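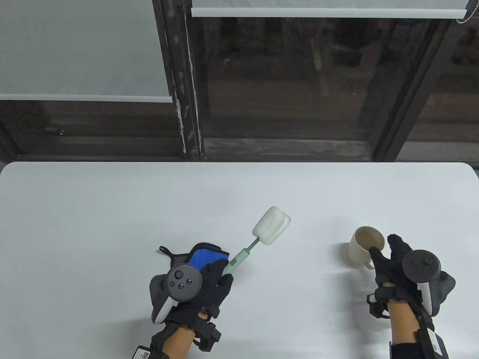
*Sponge brush and mug, with the blue cloth or pouch on the table.*

# Getting Tea Stains Out of a Mug

Brown film inside a mug builds up a little every day. Regular dish soap takes off the fresh part and leaves the rest.

What you need:

- a bottle brush with a sponge head
- baking soda
- a soft cloth for drying
- a small spoon or scoop

Put 2 spoonfuls of baking soda in the mug and add enough warm water to make a paste. Let it sit while you clear the table.
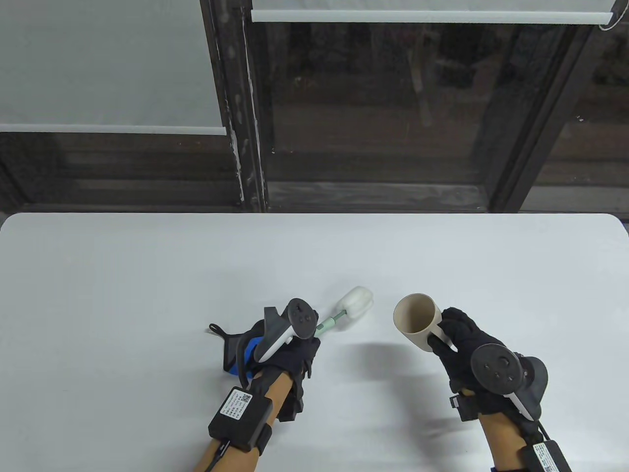
Push the sponge all the way to the bottom and turn the handle instead of pumping it up and down. The ring where the wall meets the floor of the mug holds the most stain. Go around it slowly, then work up to the rim.

Rinse twice. Baking soda leaves a chalky film if you rush this part - run a finger around the inside and rinse again if it feels gritty.

## Drying

1. Hold the mug by the handle and keep the cloth in your other hand.
2. Push a corner of the cloth down inside and twist.
3. Wipe the rim, then the outside.
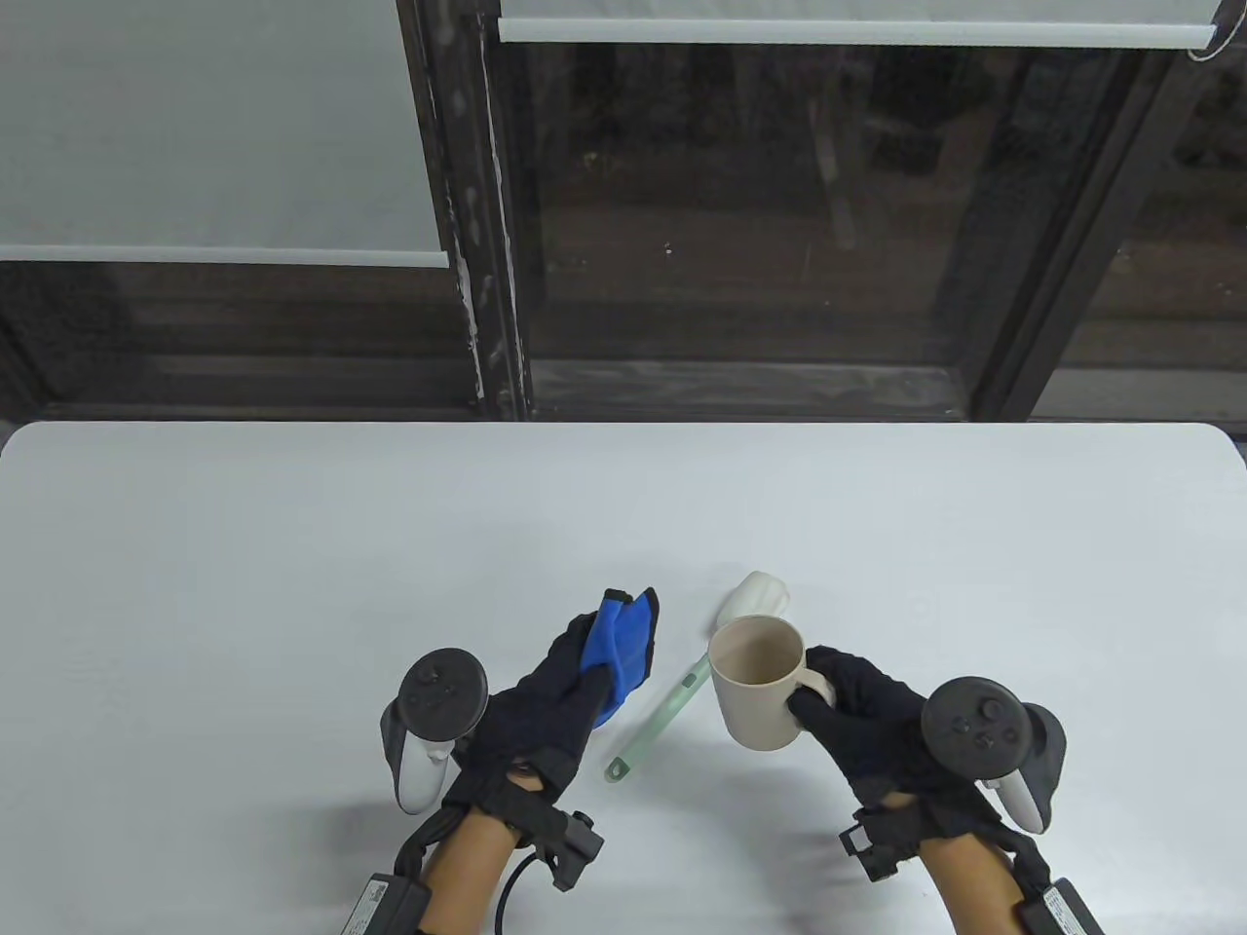 4. Turn the mug over and do the base last.

Water likes to collect under the handle and around the foot, and a mug put away damp will leave a ring on the shelf. Tilt it and press the cloth along the side as you turn.

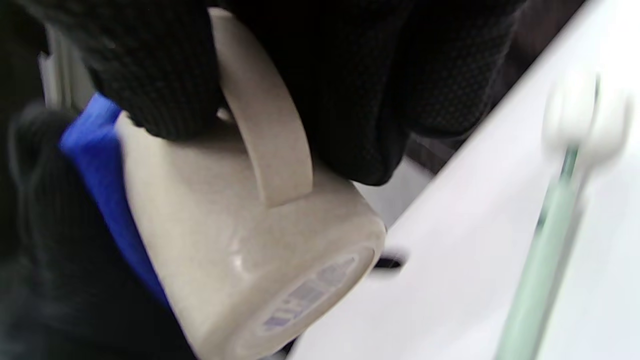 Skip steel wool and scouring powder. Both scratch the surface, and scratches pick up tea faster than a smooth wall does.

Rinse the brush when you finish and stand it sponge up. I replace mine when the sponge starts to crumble or smells sour after a rinse. The cloth goes in the wash every Friday.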